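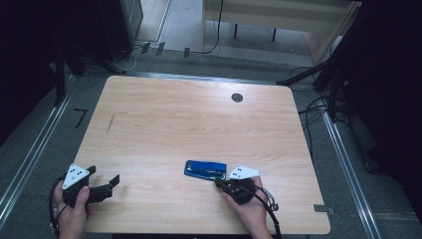

The Plarnevham Renewal Platform: Your Questions, Our Doubts

Last updated May 21, 2019

The Renewal Platform wants to bring the country's left-wing parties under one banner before the next general election. It has a manifesto, a color scheme and a lot of adjectives. We've read all 136 pages of the founding text and get a steady stream of mail about it, so these are the questions that come up most.

What is the Renewal Platform?

An electoral alliance announced in February at a congress in Plarnevham. Its founding members are the Kuteo Workers' Front, the Plakeo Popular Assembly and a breakaway section of the Akpan Socialist Union. It is registered as a coalition, so each party keeps its own members, its own money and its own debts.

Is it a new party?

No, though the posters do their best to suggest otherwise. The word "new" appears on the cover of the manifesto three times. Two of the three member groups have held seats in the assembly before, and one of them sat in the last government for most of a term.

How many people went to the founding congress?

The organizers say 1,957 accredited delegates. The hall they rented is licensed for 1,000. When we asked about the difference, we were told that delegates "came and went." Maybe so. The published vote on the main resolution adds up to 295, and we haven't been given a figure for abstentions.

What does it promise in the short term?

A freeze on bus and rail fares, a higher minimum wage and a halt to the port sale. The fare freeze comes with a cost estimate. The other two don't. The Kuteo group voted for the first stage of that same port sale when it was in office, and the manifesto doesn't mention it.

And in the long term?

A constituent assembly, a regional development bank and "a new economy of dignity." We looked for a definition of that last one. There is a paragraph on page 88 that uses the phrase twice and defines it neither time.

Who leads it?

Officially, a rotating council with three seats. The rotation schedule hasn't been released. Until it is, we'd treat the word "rotating" with some care - every public statement so far has come out of the Kuteo office.

Who pays for it?

Member dues and small donations, according to the Platform. Coalitions don't have to file accounts until the campaign officially opens, so there is no way to check. We've asked to see the books early and got a polite letter about transparency.

Does the whole Akpan Socialist Union support it?

It does not. The Union's executive voted against joining. The section that signed up is still using the Union's name and logo, and the two sides have been writing to the electoral registry about each other ever since. If you're an Akpan member and got a Platform card in the mail, it doesn't mean your branch has joined.

Will there be joint candidates in every district?

That's the stated goal. The agreement only says the parties will "seek consensus," with no procedure for when they don't find it. In the northern districts both Kuteo and Plakeo have already named their own people.

Have alliances like this worked before?

Twice in our lifetime the left has run on a joint list. The first one won and split up over the budget. The second split up before election day, which at least saved on printing.

Are you against it?

We're against taking a press release at its word. If the Platform publishes its costs, its accounts and its rotation schedule, we'll update this page and say so.

Can I send in a question?

Yes, through the contact form. Please tell us where you read the claim you're asking about. "Everyone knows" is hard to look up.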